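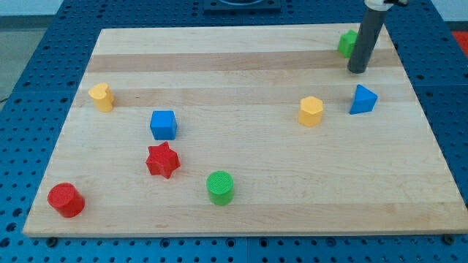 Lionel Tindall wendet ein, Leinöl sei für verleimte Bretter ungeeignet, weil es zu langsam aushärte und im Sommer klebrig bleibe. Das trifft auf rohes Leinöl zu. Leinölfirnis oder ein Hartöl wie Wurnora trocknet bei Zimmertemperatur über Nacht an, sofern der Überstand abgenommen wird.

Pflege von Stabholzplatten aus hellem und dunklem Holz

Vorbereitung
Fläche mit Körnung 180 in Faserrichtung schleifen, Staub absaugen, feucht abwischen. Nach dem Trocknen stehen die Fasern auf — Zwischenschliff mit Körnung 240. Bei Platten mit dunkleren Streifen wird der Schleifstaub der dunklen Stäbe sonst in die hellen Poren gedrückt, daher zwischendurch absaugen und das Papier häufig wechseln.

Auftrag
Öl dünn mit fusselfreiem Tuch auftragen, Unterseite und Stirnkanten einschließen. Einseitig geölte Platten schüsseln. Nach 13 Minuten den Überstand vollständig abreiben. Insgesamt 4 Aufträge, dazwischen jeweils einen Tag Trockenzeit. Ein Gebinde mit 500 ml reicht für mehrere Bretter.

Ölgetränkte Lappen können sich selbst entzünden. Ausgebreitet im Freien trocknen oder in Wasser legen.

Befestigung
Platten, die auf einer Unterlage fixiert werden, brauchen quer zur Faser Spiel. Schrauben in Langlöchern führen oder das Brett nur an den Kanten halten. Eine im Februar bei trockener Heizungsluft stramm eingespannte Platte drückt im Sommer gegen die Anschläge.

Flecken
Wasserränder mit Körnung 320 anschleifen und nachölen. Farbabrieb von lackierten Kleinteilen zuerst mit einem weißen Radierschwamm behandeln, ohne Lösungsmittel.

Zuletzt geändert: 19. Juni 2025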